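Notebook, cell 2, February

Went through the cloth handling rules with Friederike this morning before she rewrites the Wedley sheet. Current wording says "keep work area tidy", which means something different to each operator. Kamol wants it split into rules you can check by looking.

Draft so far:

Rule 1. One cloth in the working area in front of the bin. Anything waiting goes to the back.
Rule 2. Towel laid flat before either gripper closes. Small creases are allowed, a doubled edge is not.
Rule 3. Tag stays on the outside and readable. 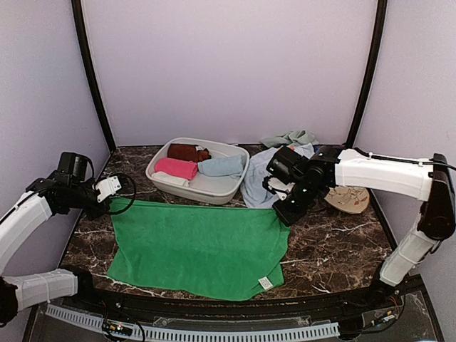 Green towel across the front, grippers at its two top corners. Tag near lower right.

Rule 3 is fine as it stands. Rule 2 needs a line about corners, as a small fold low on the right like this one could be passed or failed depending on who looks. Proposed: any fold that touches the tag is a fail, others get noted.

Rule 4 (new). Folded items stay in the bin until the run is logged. Thanakorn asked whether loose cloths at the back count against rule 1. Say no, provided they are clear of the towel.

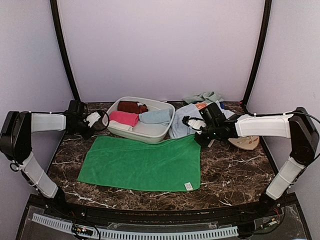

Left gripper above the bin rim, four folded cloths in the bin. Blue cloth heaped partly under the right gripper.

Add to rule 4: no loose cloth under a gripper at the start of a run. Run 293 is the reference for the new sheet. Dirceu to check the wording against the Lidov procedure.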